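Notebook, Flidemstead bench, October
Skindimlow evaluation, second sitting

Started just after nine. Coffee first, then the license server, which wanted a new key again. That makes two keys since we signed the trial agreement and I'm noting both in case it comes up when they ask us to renew.

What Skindimlow sells is a simulation package for rack work: arms, a server rack, drive bays, a set of scripted tasks and a policy that is supposed to do them out of the box. Their sheet says you can qualify a drive swap in the simulator and carry it over to the floor "with minimal tuning." Minimal is doing a lot of work there. I asked the sales desk for the figure behind it and got the same sheet back as a PDF.

Loaded the two-arm room with the stock settings. No edits to friction, no edits to lighting. I want to see what a customer gets on day one.
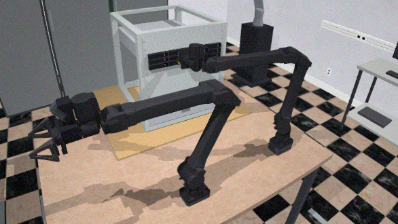
Does the package save us bench time over doing this on the real rack? So far it saves wear on hardware and very little time, as most of the morning goes to setup and reading logs.

The run I care about is the bay approach. The demo reel makes it look easy, but the demo reel is one start pose, and any arm can be made to look good from one start pose. I set the batch to 400 episodes with the start pose randomized inside their own recommended range. If their range is too wide for their own policy I'd like that in writing.

Batch crashed at 200. Memory, by the look of the log. Their support page says to restart the viewer every so often, with no hint how often. Restarted with the viewer off and it went through. So: don't run long batches with the viewer open. Put this on the wiki, under known problems, where there is now a fair amount of company.

Things I don't like yet, in no order. The success flag fires on position only. There is no force check, so a fingertip could be leaning hard on a bay and the log would still say success. The contact settings are in a file marked "do not edit" and then the manual tells you to edit it on page 2. Joint limits are given in degrees in one place and radians in another. I lost half an hour to that and I'm still sore about it.

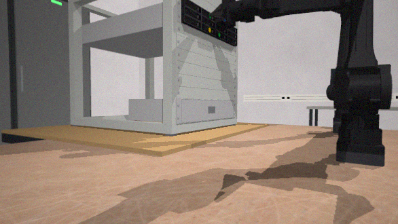 and half an hour is cheap compared with what it would cost to find a units mistake after the arm is bolted down at Birkitville. Their rack there is live. I'm not signing off on anything that treats a position match as a finished job.

To be fair to them, the importer is good. I brought in our own mount plate and it landed where it should, right scale, first try. Replay is good too: you can scrub back and the joint values line up with the log. If they sold only the importer and the replay tool I'd probably buy it and stop grumbling.

After lunch I turned the marker tracking on and went through the close-range views. The manual calls the tracking "robust" and leaves it there. Robust to what? I'd settle for a table with distance in one column and error in the other. Wrote to Lò and asked for one.

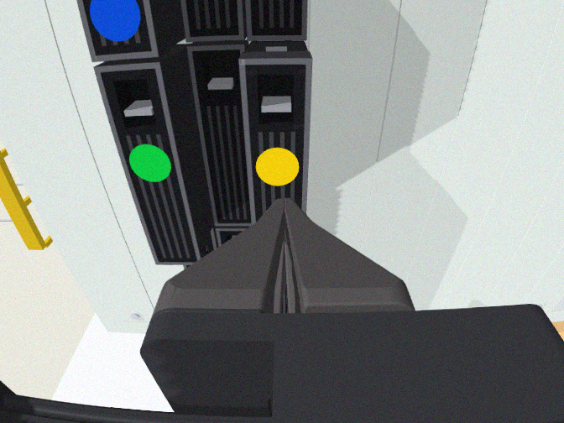 Bernadette Van Dusen read this over at four and thinks I'm being hard on the success flag. Her point is that the flag is a hook, you can hang your own check on it, and she did so on the last trial in an afternoon. She'd keep the package and write the force check ourselves. Fair, but then we're paying them for a check we wrote. She also says the price is negotiable if we ask before the trial ends.

Joni Turunen wants the raw logs before he'll take either side. Copied them to the shared drive, folder "skindimlow_2".

To do:
- rerun the 400 with viewer off and a force threshold on the hook
- ask what changed between the two license keys
- get the units thing fixed in our wrapper so it can't bite again
- no purchase order until the error table arrives

Shut down at half past five. Left the second batch queued for overnight.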